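Gripper won't let go after drawer pick, fault 22

Last updated: September 2, 2019

drawerdad
Hoping one of you has seen this. We run a humanoid on the Hallusance controller, and its job is putting small stuff in and out of a drawer unit. On run 174 it closed on an item and then just stayed closed. Fault 22 on the screen, arm stiff, drawer wide open. I hit the e-stop and the fingers STILL didn't open. I ended up working the thing out by hand, which I didn't love.

torque_wench
Please don't put your fingers in there with the arm powered! Was the stop latched the whole time? On ours the hand holds its grip on e-stop on purpose, so it won't drop stuff.

drawerdad
Latched, yes. Didn't know about the hold, thanks. It's the right hand that does it, and this is the kind of pick I mean:
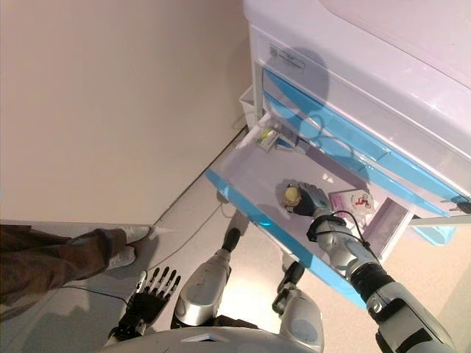 Re: Gripper won't let go after drawer pick, fault 22

ronov_fan
I'd bet on the cable at the wrist. Ours got tugged every time the arm reached down, and we had the same fault 4 times in January.

torque_wench
Disagree, a bad cable gave me a comms fault on the Dallell. I'd look at the grip force setting first.

drawerdad
Force was set way too high, so I lowered it. Also rerouted the cable, so now I'll never know which one it was, ugh. Around 40 picks since and no fault yet.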